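Search this site Go

Pluvley Workshop — minutes, 13 December 2022

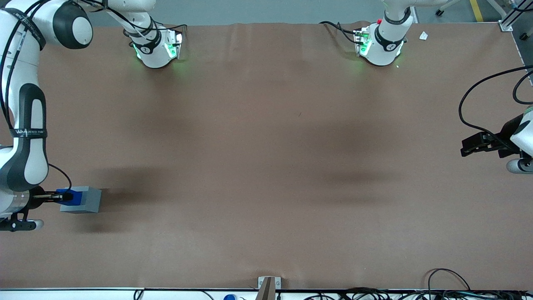
Gray block with the blue fitting, over the brown tabletop.

Florencio Iglesias and Akosua Annan came, and I took notes (badly, sorry!). We all like the reddish-brown top — smooth, matte, easy on the eyes — so it stays. Akosua wants 5 more blocks like the gray one. I said fine, up to 200 dollars. Florencio will ask Odoi for a price. August minutes approved.

Recent items
Firkano shelf order
Jisell paint list
August minutes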